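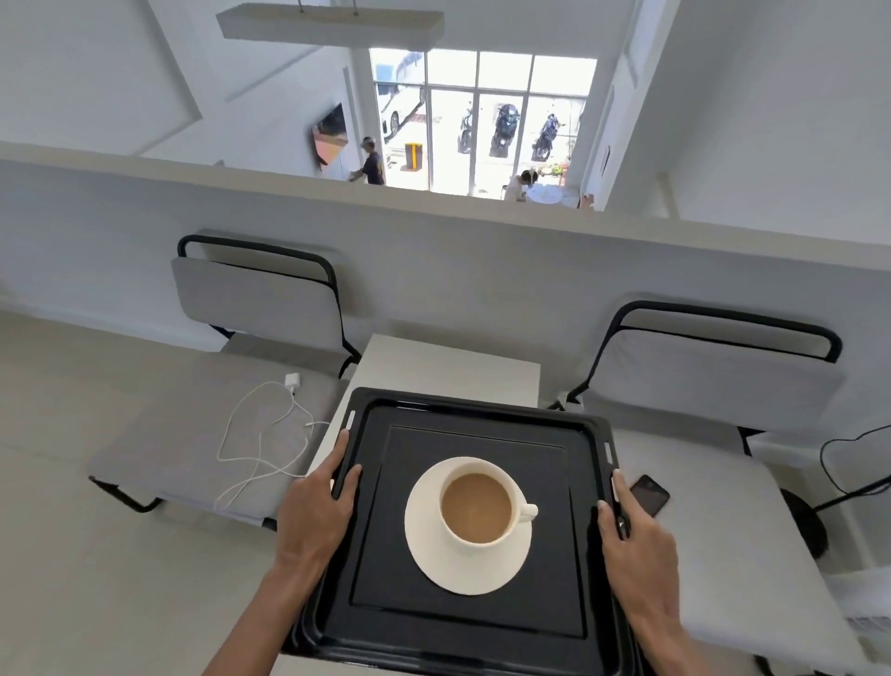

Coffee corner: syrup pumps, trays and the lounge seats

The coffee counter on the second floor of the Skemgate building has had syrups since November, and we have had a lot of questions about them. Octavio Echeverría looks after the counter and put together these notes for tenants and their guests.

Syrups are free with any hot drink. Make your coffee first and leave a little room at the top of the mug. Hold the mug right under the nozzle, press the pump head all the way down and let it come back up by itself. One press is plenty for a small cup. Two will do for a mug. If you have added milk, stir from the bottom, as the syrup sinks.

The mojito syrup has turned out to be more popular in coffee than anyone expected. It tastes mostly of mint and lime with a lot of sugar, and there is no alcohol in it. Octavio suggests trying half a press before you commit a whole mug to it. It also works well in cold water.

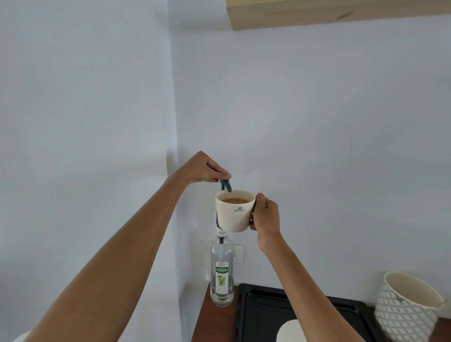
Mojito syrup going into a milky coffee at the wooden counter.

Please don't move pumps from one bottle to another. When a bottle is empty, leave it where it is with the pump in and send a note to the Fung desk, extension 436. Pumps are rinsed in hot water before they go onto a new bottle, and that gets done in the morning.

Trays are for carrying drinks over to the lounge chairs. Hold them by both sides and put the whole tray down on the little white table. The table is small, so one tray is about all it takes. When you are finished, bring the tray back with the cup still on it – we have been finding cups on window sills as far away as the Clevoletti offices.

A word on the chairs as well. The light grey cushions mark easily and coffee with syrup in it leaves a sticky ring. If you spill, blot it with a paper towel and cold water, and let the Fung desk know the same day. Check the seats for phones and chargers before you leave. Anything left overnight goes into the drawer at the desk and is kept there for four weeks.

The spring syrup order goes to Stollura at the end of January 2023. Vanilla and hazelnut are already on the list. If you would like another flavor, write it on the sheet by the mugs.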